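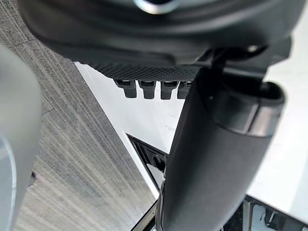 Medve Chores
README for the September release

Medve Chores is a set of recordings of a robot arm trying ordinary jobs, some from the house and some from a small packing shop. We started it to get a straight answer to a question our families keep asking: can a machine do the chores yet? So far the answer is "a few of them, slowly, if you set things out nicely first." We think that's pretty exciting!

What you get

1,000 episodes across 12 chores. Every episode has the wrist camera video, joint positions, gripper opening, the instruction in plain English, and a result label. The household chores are folding hand towels, sorting socks, loading a dish rack, wiping a counter, putting toys in a bin, hanging mugs, and closing drawers. The shop chores are bagging small parts, closing carton flaps, sticking labels, stacking trays, and sorting returns.

133 of the episodes are failures, and we kept all of them in full. Please don't filter them out before you've watched a handful. The sock ones taught us more than any clean run did (a sock that is half inside out is a hard problem, and we have new respect for anyone who does laundry).

Where it was recorded

There were 2 sites. The household chores were done at our lab in Rindau and the shop chores at the Natmont packing room. Lighting differs a lot between them. Rindau has big windows and the late afternoon episodes have strong shadows, while Natmont is lit the same all day.

How the labels work

done – the chore was finished with no human help
helped – a person stepped in at least once
failed – dropped, jammed, timed out or stopped by the operator

Ulla Kuusisto and Noman Ghauri labeled everything separately and then talked through the ones where they disagreed. Most of the arguments were over towels. A towel folded crooked counts as done if all the corners are within a hand's width of each other. You may want a stricter rule, so the raw notes are in notes.csv.

What we think it shows

Rigid things are in good shape. Drawers, trays and mugs mostly go well, and the arm will happily keep at it through a whole morning. Cloth is getting there. Labels are still a mess, mainly the peeling. Anything that needs two hands is a long way off with this setup, and we left those chores out.

Known problems

The gripper takes up a good part of the wrist view, so small items can be hidden right when they matter most. Models that only see this camera tend to close too early.
Gripper opening is logged slightly late in the first batch from Natmont. fix_timing.py corrects it.
Instructions are English only. Kornél Hegedűs is working on a Hungarian set.
"Sorting returns" has far fewer episodes than the rest.

Getting started

Unpack the archive, run check_files.py, then open browse.py and pick a chore. The loader was written by Szabolcs Bakos and also reads the older Zaltitz format, in case you have recordings from that project lying around.

Contributing

New chores are very welcome, especially dull ones. Send a short note to Nikau Stubbs first so we don't double up. Dish rack episodes with odd-shaped lids would make our week.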